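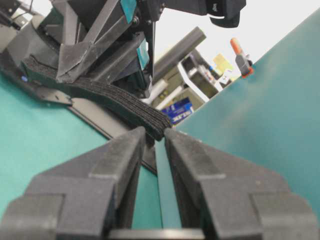

Cuaderno de taller. Livano, sala de textiles
6 de agosto de 2022

Asunto: revisión de tiras negras y estado de las telas del puesto.

Se continúa la revisión del lote de tiras textiles negras servido por Skesier. El lote consta de 184 piezas, almacenadas en 4 cajas. La ficha de entrada no recoge el tipo de tejido y queda pendiente la consulta al proveedor. Hasta que se reciba respuesta, las piezas se anotarán con la denominación genérica «tira negra», sin indicar si se trata de cinta de cierre o de cincha.

Se han apartado 11 piezas por deshilachado en los extremos. El defecto se concentra en el corte y no se extiende por el resto de la banda. Se propone sanear las puntas con un corte recto y volver a medir antes de decidir sobre su devolución.

Telas del puesto. Los paños verdes y azulados permanecen colgados en vertical, con caída amplia. El tono no es uniforme entre paños contiguos: uno tira a gris pálido y el otro a verde más saturado. Para el cotejo de color deberá emplearse siempre el mismo paño y hacerlo constar en la hoja.

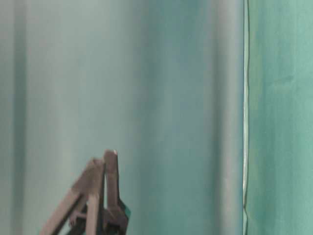 Redacción: Sección de Textiles, Livano

La diferencia de tono se ha comunicado a Öztürkmen, que suministró ambas telas en pedidos distintos. No se solicita reposición por el momento. Si en octubre se renueva el paño de fondo, convendrá pedir las dos piezas del mismo tinte.

En cuanto a la tela de la superficie de trabajo, conserva marcas de doblez, una de ellas horizontal y poco pronunciada. Se acuerda plancharla por el revés a temperatura baja y guardarla en adelante enrollada en tubo. Queda suprimida la indicación anterior de doblarla en cuatro.

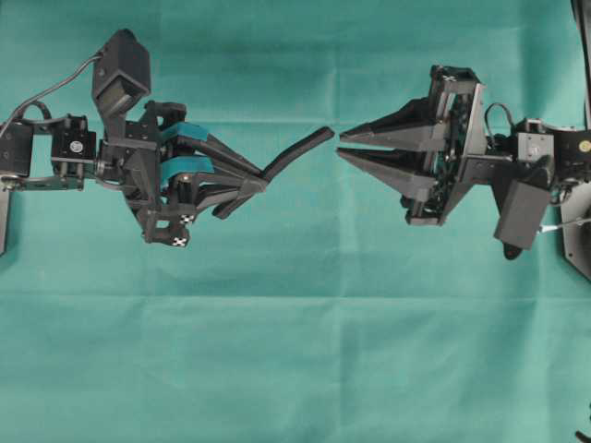
Sección de Textiles

Manipulación de las tiras. Se tomarán por un extremo, sin tensar la banda. La superficie retiene pelusa, por lo que se pasará el cepillo seco sobre la mesa al cambiar de caja. No se utilizará cinta adhesiva para la limpieza: en la prueba anterior dejó residuo en 3 piezas.

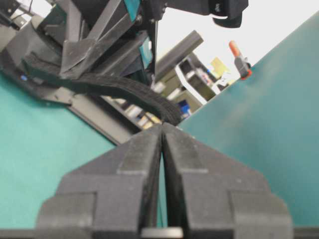 Tira negra con bordes deshilachados.

Pendiente:
Consulta a Skesier sobre la composición y el ancho nominal.
Corte y nueva medición de las piezas apartadas.
Planchado de la tela de la mesa.
Solicitud a Travix de etiquetas para las cajas; las actuales se despegan.

Las hojas de medición quedan archivadas en la carpeta del lote, junto al albarán.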